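Category: Surfaces & Worktops
October 2019 | By Veronica Cârstea

Rindetti Beige Vein work surface, with notes on the Dukatholm plaid wall covering

The Rindetti is sold as a general-purpose top for craft rooms, sorting tables and small workshops. I bought it to replace a plain white Jukent top that had become difficult to work on under overhead light. White objects disappeared on it and every lamp left a hot spot. The Rindetti comes in three colors. I chose beige.

Finish

The base color is a flat, slightly warm beige. The veining is faint, closer to a stain in the color than to a printed stone pattern, and from standing height it reads as nearly plain. I consider this correct for a work surface. The Stanciu top I tested last year had dark, high-contrast veins, and small screws and pins were regularly lost along them.

Reflection is low. With a desk lamp set at a shallow angle there is a soft bright area but no hard glare. The maker does not state the composition of the top layer, and the sheet in the box gives only cleaning instructions.

Fitting

The top arrived flat, with film on both sides. One corner had a shallow dent, 2 mm long, which now sits at the back. Lay it out for a day before fixing it down. Mine had a slight bow when unpacked, and the bow was gone by the next morning.

The supplied adhesive pads are adequate. There are 22 in the pack and I used all of them. I would have liked spares.

Cleaning

Dry dust wipes off with a cloth. Pencil needs a damp cloth. Permanent marker left a gray shadow that I reduced with alcohol and did not fully remove. I ran a simple rub test, 300 passes with a dry cotton cloth over one patch, and could not find the patch afterward. The same test on the Jukent had left a dull spot after 100.

Visibility of small items

Saturated colors are the easy case. Orange stands out at once. White is better than expected: a small white bottle separates well from the beige, and a colored cap or label band makes it easier still. Translucent plastic is the hardest category on any top, and the Rindetti handles the tinted kind acceptably. Clear plastic is still a problem when lying flat - the veining shows through and the edges are hard to pick out.

Wall covering

The three surrounding walls are done in Dukatholm plaid, in pastel teal, pink, orange, yellow and purple with white. It is a busy pattern. Against a patterned top it would be too much, but the beige is quiet enough to take it. Matching the stripes at the corners took longer than fitting the top, and the covering has no printed guide lines on the back. Buy extra length if you care about alignment.

Orange cylinder at the back, green-capped white bottle in front of it, translucent blue piece lying on its side:
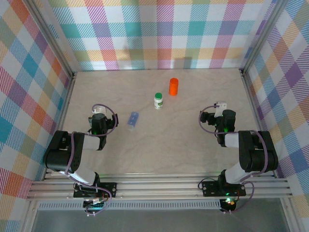

Verdict

Recommended for sorting and light assembly. The color and the low glare are the reasons to buy it. Marker resistance is below average and the pad count is stingy. Four out of five for the Rindetti, three out of five for the Dukatholm covering.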